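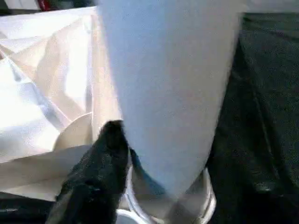
Londton_Stores wrote:
Before the rack itself is discussed, may I ask that the cone cups be settled first? Our office keeps paper cones in the pantry, and they cannot be set down once filled unless a rigid cup or ring is provided underneath. If the new rack is to hold the drinks supplies, a holder should be placed beside the cones on the same level. We have asked for this in two previous threads.

Hindum_Office wrote:
Thank you for the prompt response. To restate the matter for those joining the thread: our pantry is to receive the white plastic rack supplied by Turnex, with a molded base, screw-in poles and push-on foot caps. The printed sheet is limited to one drawing and does not give an order of work. We would be grateful for guidance from sites that have completed theirs. The cones and cups will be stored on it, together with the small containers presently kept in the cabinet.

With regard to the holders, clear cups are acceptable to us. A cone standing in a clear cup can be checked at a glance, and the cup can be washed with the others at the end of the day.

Saengthong_Supply wrote:
Clear cups are permitted under the pantry guidance. Please keep them out of the dishwasher's lower basket. Ours warped in November.

On the rack: our site assembled it standing up from the beginning. Base flat, poles in, next level on top. The foot caps were pushed on last by tipping the whole unit, and this was an error. The finished rack is awkward to tip, and one pole worked free of its collar while we were doing so. I would advise fitting the caps before anything is stacked.

Londton_Stores wrote:
I must disagree. Caps fitted at the start will mark a table and will drag when the base is turned. We fitted ours at the end and had no difficulty. Two members of staff were present, which the sheet does recommend.

Pantry_Desk_5 wrote:
Would it be possible to lay the unit on its side for the caps, in place of tipping it? Our table is 810 mm deep and there would be enough room for one level with its tubes attached.

Hindum_Office wrote:
We have considered the same approach. With one level only, the panel and its tubes lie across the table and the tube ends are within easy reach. The panel has triangular ribs, and the horizontal bar offers a firm place for the hand while the cap at the other end is being handled. We do not press on the thin tube.

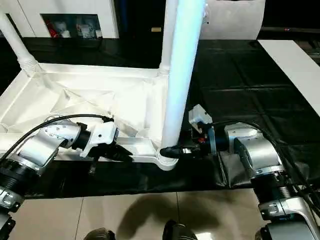 Saengthong_Supply wrote:
Please ensure that the black cap is seated all the way around the tube. A cap that sits at an angle will feel secure while the unit is on its side, and the fault becomes evident only when weight is placed on it. We check by turning the cap a quarter of the way in each direction. If it moves freely, it is removed and pushed on again.

I would accept that laying one level on its side is better than what we did. My earlier remark concerned the complete rack.

Londton_Stores wrote:
Then we are closer to agreement than I had supposed. My objection to early fitting remains where the work surface is bare. If the table is covered, the objection falls away.

Hindum_Office wrote:
Our table is black and we would prefer that it not be scratched, so a covering is a sensible precaution in any event. The following is the order we propose to adopt. Comments are invited.

1. Set the base on the covered table with its sockets facing up. Pass a dry cloth around the inside of each socket.
2. Lay the poles beside the base, parallel to each other, open ends toward the person doing the work.
3. Start with a far corner. Screw the first pole into its collar by hand until it stands without support.
4. Continue with the near corners. Bring the threaded end to the socket at a slight lean, find the start of the thread, then straighten the pole before turning it.
5. Do not use a tool on the collars.

Pantry_Desk_5 wrote:
Is step 4 correct? I was taught to hold a pole upright from the outset. If it leans, surely the thread will cross.

Hindum_Office wrote:
The lean is only for locating the socket. A long pole blocks the view of its own end when it is held upright directly over the corner. No turning should take place until it has been straightened. We will amend the wording.

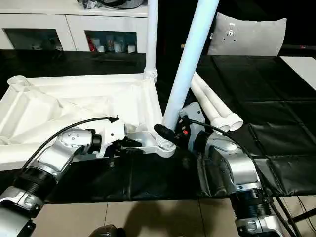
Londton_Stores wrote:
I would question the choice of a far corner first. A standing pole at the back is in the way of nothing, I grant, but it does make the base tend to shift as one reaches over it. We began at the front and held the near rim down with the free hand.

Saengthong_Supply wrote:
Our experience is the reverse. A front pole has to be reached around for the remainder of the job, and sleeves catch on it. The free hand on the near edge of the base is good practice whichever corner is chosen.

Each site may decide. I do not believe the guidance needs to specify it.

Pantry_Desk_5 wrote:
We have now measured the space beside our cabinet. The opening is 290 mm wide at the narrowest point, and we are not confident that the base will pass. Has any site placed the rack elsewhere in the pantry?

Londton_Stores wrote:
Ours stands under the window. It is convenient for the cups and less so for anything that should be kept out of the sun. Please measure the base over its raised rims and not across the inside.

Hindum_Office wrote:
The amended step 4 reads: "Lean the pole only to find the socket. Straighten it fully. Then turn." Step 3 will read "a corner of your choice." The caps are to be fitted with a single level on its side, on a covered table, before further levels are added.

Sites requesting additional foot caps should use stores line 52 and state the number needed. Caps are not included with replacement poles.

Londton_Stores wrote:
The wording is acceptable to this office. May I take it that the cup holders will be added to the same order?

Hindum_Office wrote:
They will be ordered separately, under pantry supplies. Please submit the quantity by the end of the month.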